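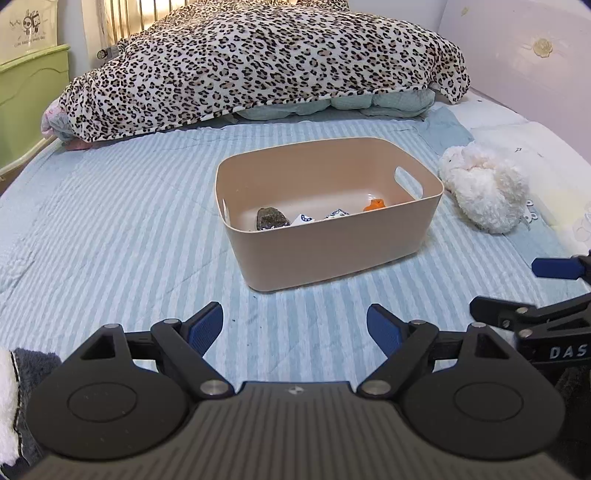

Search this site Go

Priria choir festival smashes its singer record

By Hanna Kushnir | December

What a night for Priria! The winter choir festival drew 1,042 singers, the first time it has gone past 1,000, and the last song (an old Vukedine lullaby, sung in two parts) had the whole hall on its feet. Last year's total was 729. "I could feel the floor humming," said conductor Jonatan Bråten. Sign-up for the spring concert in Flirneck is open now, and beginners are welcome.

This site uses cookies. Accept Settings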